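About Clakine

Teaching two-armed robots by hand and by remote control

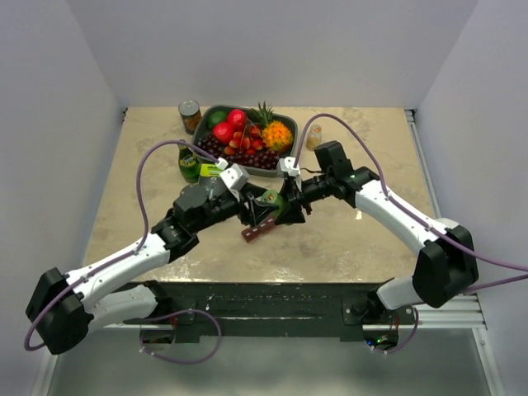
A two-arm station during a teaching session, with both grippers on a small green cylinder.

Clakine records people showing robots how to do things. A customer brings us a task, we set it up on a bench, and our operators carry it out through the robot's arms until there are enough good recordings to train on. We also run training courses for teams that want to do this work themselves.

The company was started by Tania Herath, who spent the first part of her career programming arms for packing lines. Every new product meant new code, and small changes in the shape of a package could stop a line for a morning. She began keeping recordings of the moves her operators made by remote control when they had to step in and clear a problem. Those recordings became the basis of our first contract, and of most of what we have done since.

What we do

Most of our work is with pairs of arms. One arm can do a lot, but a good share of ordinary jobs need a second hand: steadying a package while something is pulled out of it, passing an item across, turning a part over, taking off a lid. These are the jobs customers ask us for.

We teach in two ways. In hand guiding, the operator takes hold of the arm and moves it through the task while the joints record their positions. It is quick to learn and suits short moves with few grasps. In remote control, the operator works a pair of smaller leader arms, and the robot follows. The operator's hands stay out of the workspace, so nothing ends up in the recording that will not be there when the robot runs alone. Nearly all two-arm tasks are taught by remote control.

Groceries and kitchen goods make up a large part of our bench work. Fruit, bottles, cans, jars and boxes come in sizes that a gripper can manage, and they don't behave alike. A can will take a firm grip and a grape will not. We usually leave other goods on the table while a small object is being handled, as a cleared table teaches the robot very little about a real counter. The operator has to plan a path past a bottle neck or over the edge of a basket, and those paths are part of what gets learned.

How a session runs

A session lasts 30 minutes, followed by a 15 minute break away from the controls. We have tried longer sessions and the recordings got worse. Operators start to hurry the approach and let go too early, and both habits show up later in the trained robot.

Before each session the operator goes through a short check:

Home both arms and confirm the grippers open and close fully.
Look over the cable runs and ties, and move both arms through their full reach.
Set out the objects from the layout card.
Record one practice run and delete it.

The layout card changes after every few runs, so that the same object is not always picked up from the same spot. Failed runs are kept, marked as failed and stored separately. If an operator drops an object and recovers it, that run is marked as a recovery. Some customers ask for those specifically.

Every run is watched back by a second person before it goes to the customer. The reviewer looks at where the grippers made contact, whether either arm paused without a reason, and whether the end position matches the card. Reviewers are also operators, and they swap roles through the day.

Our programs

Valard is our recording service. It covers setup, operators, review and delivery of the files in the format the customer's team already uses. A standard Valard order is 255 accepted runs of one task. Larger orders are split into blocks of that size, with a call between blocks so the customer can train on the first one and tell us what to change.

Sultana is the food handling program. It grew out of Valard when we found that soft goods needed their own rules for grip force, replacement and cleaning. Fresh fruit is swapped out when it begins to mark, and customers can choose between real and imitation produce, or a mix of both.

Lirnano is the training course. It runs for two weeks at our site and takes people from no experience to recording at a usable standard. The first days are spent on single-arm moves by hand guiding. After that, trainees go to the leader arms and work up to handing an object from one gripper to the other – the point where most people slow down for a while. Trainees record their own data, review each other's, and finish by running a small model trained on what they made.

Who works here

Our operators come from all sorts of jobs. We have a former dental technician, two people who worked in bakeries, a crane driver and several who came straight from school. We don't ask for a technical degree. We look for steady hands, patience with repeated work and a willingness to write clear notes. All operators are employed by us and paid by the hour, including breaks, and they are not paid per run.

A small engineering group looks after the stations. They build the benches, keep the arms calibrated and write the recording software. Operators can stop a station at any time and ask for an engineer, and the time is not charged to the customer.

Tania still teaches the first morning of every Lirnano course and reviews the first block of each new Valard order.

Visiting and working with us

Customers are welcome to come and try the controls before placing an order. Visits take place in the morning, starting at 9:30, and include time at a two-arm station with one of our operators. Please bring samples of the objects you want handled, with a few spares.

The next Lirnano course begins in January. Places are limited to 30 per year across all courses, and company groups should apply early. Job openings for operators and reviewers are listed on our careers page, and applicants are invited to a paid trial day before any offer is made.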